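Un sábado con las manos de Zadier

2021-04-24

Llevo desde enero prometiendo esta entrada a los que me escribís por el correo del blog, y hoy por fin me siento con el café y las notas. Para quien llegue nuevo: en Cultard, el taller donde echo las mañanas, estamos pensando si compramos o alquilamos el kit de dos brazos de Zadier, y me tocó a mí pasar una jornada con él (¡encantado, claro!) y contar después lo que me pareció.
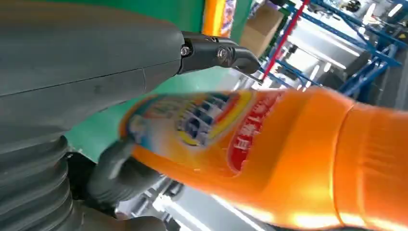
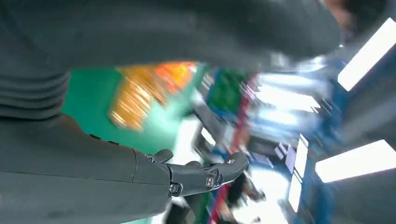
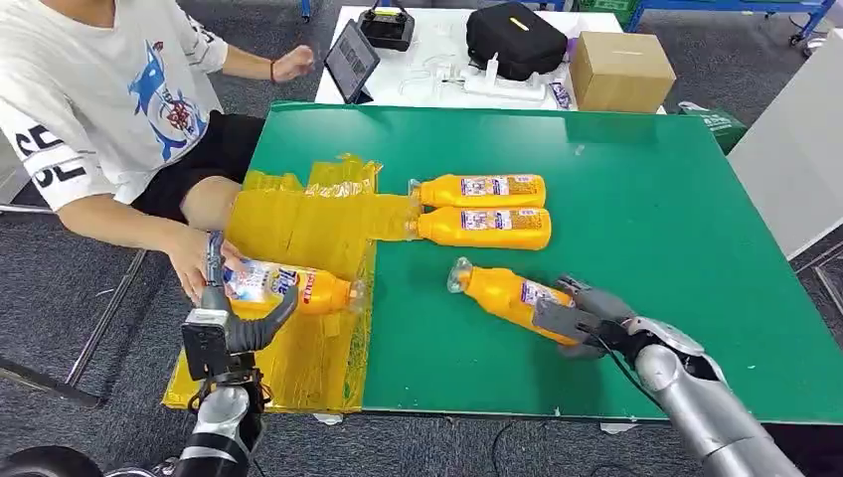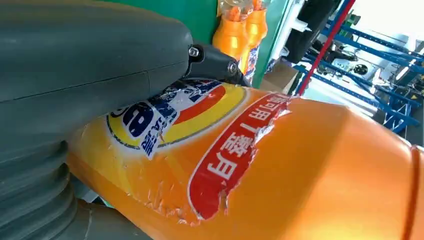
Botellas de detergente y mesa verde

Lo que más me interesaba era el agarre de cosas resbaladizas, y una botella naranja de Tide tumbada sobre la mesa es un examen bastante serio: plástico brillante, curvas por todas partes y una etiqueta que, en la que se ve de cerca en la última foto, ya está rota y levantada. Con una botella cuadradita y nueva cualquiera queda bien. A mí me gusta probar con lo que hay en un almacén de verdad, que suele venir bastante baqueteado.

Los dedos me convencieron. Van articulados, rodean la botella por arriba y por abajo, y no tuve la sensación de que fueran a estrujarla. Las cámaras de muñeca dan una vista muy útil cuando la mano está quieta; en los movimientos rápidos la imagen se emborrona mucho, y eso se lo comenté a Remedios Echevarría, que lleva la parte comercial y lo apuntó sin poner pegas.

Lo que viene en el precio

El alquiler son 2.261 euros al mes, con un mínimo de tres meses, y si se añade el soporte de Clinden sube a 3.427. El soporte incluye la puesta en marcha, unas 20 horas de formación y el recambio de los dedos. El manual tiene 144 páginas y está traducido con cariño, aunque el capítulo de calibración lo tuve que leer dos veces (y Amândio Moreira, mi compañero, tres, que me lo ha confesado él).

Mis pegas

El cableado de las muñecas me parece demasiado a la vista para un taller como el nuestro, donde todo se engancha con todo. También me gustaría un programa menos rígido: el de Effiong, que probamos el año pasado, era más feo pero se dejaba corregir sobre la marcha.

Me inclino por alquilarlo tres meses con el soporte. Amândio prefiere esperar a la versión siguiente y lo hablaremos el lunes con calma. Si alguno lo tiene ya trabajando con envases grandes, dejadme un comentario, que me vendría de maravilla saber cuánto os duran los dedos.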